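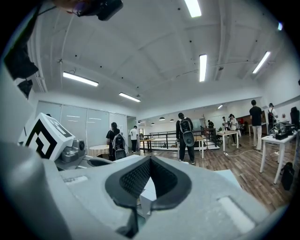
Cleaning fee and deposit on a two-week beach house rental, is this normal?

Posted by porchswinger

We've booked beach houses for years but always for a long weekend, so I'm a bit lost with this one. My husband and I want to take two weeks in Kedby in October, at a place called Moschos House that's listed through Orudetti. I'll be working for the first week of it, so the listing's "sunny study nook" already had me a little nervous (it looks like a closet with a window!). Anyway, the total for 14 nights came to $2,765, which I was fine with. Then I clicked through and there's a $207 cleaning fee that I think is included but can't tell, plus a $70 "linen refresh" in the middle of the stay, plus a deposit with no amount next to it, just "collected before arrival." I wrote to them and got an automatic reply saying my message matters. Do I just pay and hope? Can I skip the linen thing and do my own sheets? There's a washer in the listing. Also if anybody has stayed on the Mitatik side of town and knows whether the internet holds up for video calls, I'd love to hear it. Thanks!!

dunegrass_mom

We stayed in a different Orudetti house two summers ago so take this for what it's worth. The cleaning fee was in the total. When you get to the last page before payment there's a small arrow next to the price, and if you open it you get every line spelled out. It took me forever to find it on my phone, on the laptop it was easier. The linen thing was optional for us. I had to email and ask them to take it off, and they did, but then they didn't leave spare sheets either, so pack a set unless you like sitting around in your towel waiting on the dryer.

The deposit was a hold on my credit card and it came off after we left. I don't remember how many days, it felt long. I would not pay until you have the amount in writing. If the email goes nowhere, call early in the day, I got a real person on the second try. And take pictures of every room when you walk in! We had a cracked shower door that was there when we arrived and I was so glad I had a photo of it.

Mitatik side is lovely by the way. Quieter, and you can walk to the bakery, but parking is tight and our driveway was really made for one small car.

gullwatcher68

Too much money for October if you ask me. Everything's half closed by then. We go in a camper.

backroad_biscuit

I work remotely and did a month near Kedby, so I can help with the internet part. It depends on the house way more than the side of town. Ask the host to run a speed test from the spot where you'll sit and send you a screenshot. I've done that with maybe a dozen rentals and only one refused, and I didn't book that one. Ask for the upload number too, that's the one that makes your face freeze on calls.

About the nook: I'd plan on the dining table. Ask how long it is and whether there's an outlet near it, and bring an extension cord anyway. I travel with a folding laptop stand and a cheap clip-on lamp, since beach houses always seem to be lit for dinner. If you truly need room to spread out, check whether the library in town has tables you can use. Mine did, and it was free, but they closed for lunch and I got shooed out in the middle of a call.

porchswinger

Thank you both (and the camper person too, I guess). Found the little arrow! The $207 is in the total and the $70 isn't. I've emailed again about the deposit and asked for the speed test, and I'm holding off on paying until they answer.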